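Clukel Press Announces New Study Edition of the Psalms

March 9, 2019

Clukel Press has announced that the Minlow Psalter, a study edition of the Book of Psalms for parish reading groups, will be released in August. The volume runs to 1,684 pages and prints all 150 psalms with notes on facing pages - a layout the publisher has used once before, in its edition of Isaiah.
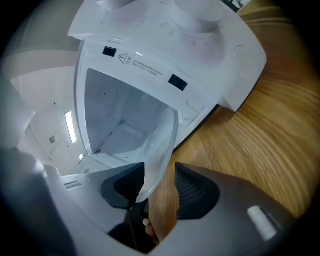
Contents and Format

Each psalm is preceded by a short introduction and followed by questions for group discussion. Cross-references to the New Testament appear in the outer margin. The text is set in Fumo, a typeface drawn for Clukel and intended to remain readable on thin paper. A large-print edition is planned but has not been scheduled.

Parishes ordering 10 or more copies before publication will receive a leader's guide at no charge. Advance copies have been sent to 100 congregations for comment. 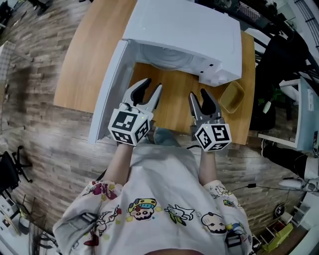 Orbán, writing in response to the announcement, welcomed the facing-page notes but asked whether the binding would hold up to weekly use, and said that groups already using the Isaiah volume would want the psalm numbering explained at the front. The publisher replied that both the Hebrew and Greek numbering will be given at the head of each psalm.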